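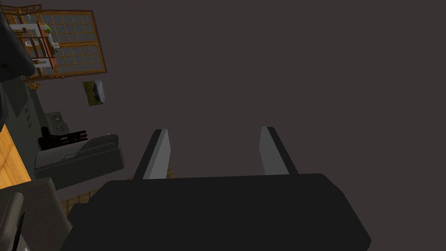
At the Kumby training center, every arm is kept twice: once as steel on the floor of the workshop, and once as a model in a simulated living room. Both copies have to agree. When they do not, the model is treated as a machine in need of repair, and it is assigned a work order like any other.

The task belongs to Adanech Mamo, who has maintained the center's simulation cell for five years. Her routine begins at the wrist. The arm is sent to a rest pose with the gripper open, and the view from the wrist camera is checked before any motion is allowed. The two fingers should stand parallel on either side of the center line, with nothing between them. The furniture may lie at any angle, as the wrist is often rolled well over, but the fingers must keep their place in the view.

In March, they did not. An update to the Radent hand model moved the left finger inward by 2 millimeters, and simulated grasps that had passed the week before began to fail. The cause was a single offset in the joint file, entered once for the finger and again for its mount. The correction took 15 minutes. Finding it took most of a week.

"People expect wear in a bearing," Mamo said. "They do not expect it in a file, so they look there last."

The center has since changed its procedure. Each update is now loaded into a spare copy of the room, where the fingers are opened and closed through their full travel and the gap is compared with readings taken from the hand in the workshop. Contact surfaces are checked next, then joint limits. Only after Abenezer Shiferaw, the workshop supervisor, has signed the sheet does the new model replace the old one. Earlier versions are held for 1095 days – the same term the center applies to its service records for motors and brakes.

Shiferaw intends to extend the practice to the Gebreyes arm, whose cable guide has yet to be modeled. Until that work is complete, wrist rotation in the simulated room remains limited, and trainees are asked to record any pose in which the guide would meet the forearm.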